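Skendano Breadth Monitor
End-of-day market breadth data for private investors and small advisers

Skendano is a desktop program that measures how many shares are taking part in a market move. It reads closing prices, counts new highs and new lows, and plots the results against the index of your choice. It does not place orders and does not connect to a dealing account.

What it measures

The standard installation covers 217 industry groups. For each group the program stores the advance/decline line, the share of members above their 208-day average, and the net count of 52-week highs. Groups can be combined into sectors or split by company size. A custom group needs at least eight members before a breadth line is drawn - below that the figure moves too much to be of use.

The 208-day average is the default and can be changed under Settings, Averages. Changing it triggers a full recalculation, and alerts are suspended until this has finished.
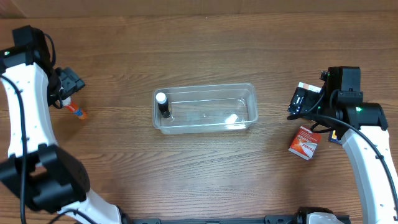
Clear plastic container on a wooden tabletop.

Data

Prices are supplied by Prosau as a single file after the close, normally ready by 7.15 pm. Skendano downloads the file at start-up or at a time you set. Splits and consolidations are adjusted automatically. Dividends are not included unless the total return option is ticked. Shares suspended from trading keep their last price for 31 sessions and are then dropped from the count.

History can be exported as plain text, one row per session. The column order is fixed and is listed in the manual, section 4.

Alerts

An alert can be set on any stored series. Conditions are limited to crossing a level, crossing an average, or a new high or low over a chosen period. Alerts are checked once per download. Intraday checks are not supported.

Editions

Skendano Culcombe: single user, UK shares only, daily data.
Skendano Sayegh: up to three users, UK and European shares, daily and weekly data, custom groups.

Both editions use the same file format, so an upgrade keeps existing charts and alerts. Custom groups made in Sayegh will open in Culcombe as read-only.

Requirements

Windows 10 or later, 8 GB of memory, broadband connection. The first download contains the full price history and may take over an hour on a slow line. Later downloads are small.

Support

Technical questions go to Shadi Farah on the data desk, 9 am to 5 pm. Please quote the licence number shown under Help, About. The July update changes the export date format to day-month-year - users with their own spreadsheets should check their import settings before installing.

Skendano provides data and charts only and does not give investment advice. The value of investments can fall as well as rise.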